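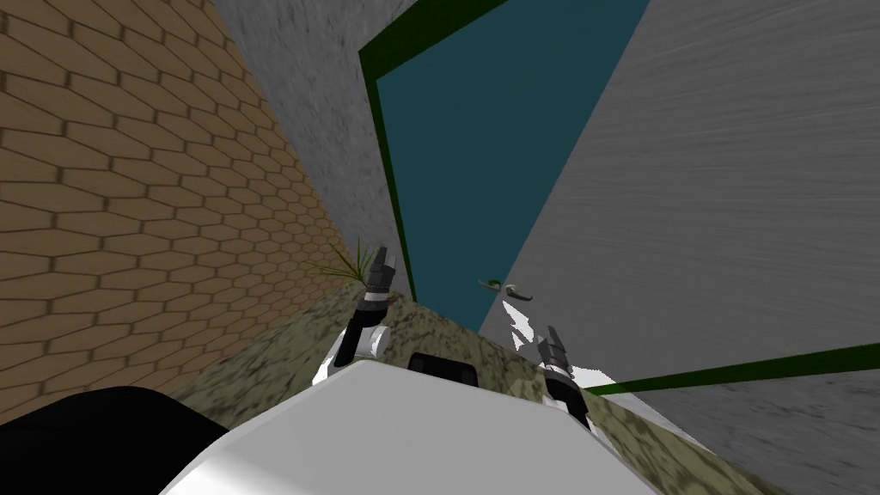

A simulated two-armed robot faces a teal door in one of the rendered rooms. Image: Rakico

Rakico has started building a set of practice examples for robots that have to get through doors, and all of the early work is being done in simulation.

The company, based in Fulau, said it had recorded over 500 runs by the end of October. It wants 1,000 before it begins training the first version of its control software, which goes by the project name Tyagi.

In each run, a human operator steers a simulated robot with two arms and a two-fingered gripper on each. The task is to reach the door handle, work it and open the door far enough to drive through. The software stores the robot's camera views along with the position of every joint, and the learning system is later trained to match what the operator did.

Rooms are put together automatically. Wall finishes, floor patterns, door colors and trim are drawn from a library, and many of the combinations would look odd in a real building. Tiled walls can end up next to rough stone, and plants are dropped in near corners. The camera angle is changed between runs as well, sometimes to a steep tilt, so that the system does not come to depend on a level view.

Operators work in sessions of 45 minutes and complete 20 runs in a typical session. Failed attempts are kept but labeled separately – the company says it may use them later to teach the system how to recover from a missed grasp.

Lever handles come first. Round knobs and sliding doors are planned for a second batch, along with doors that close by themselves.

Rakico's partner in the project, Vavden, supplies the simulation software and checks the recordings for errors such as arms passing through walls. Runs with that kind of fault are thrown out and recorded again.

The two companies have not set a date for tests on a physical robot. Rakico said part of the collection will be released to university labs once the second batch is finished.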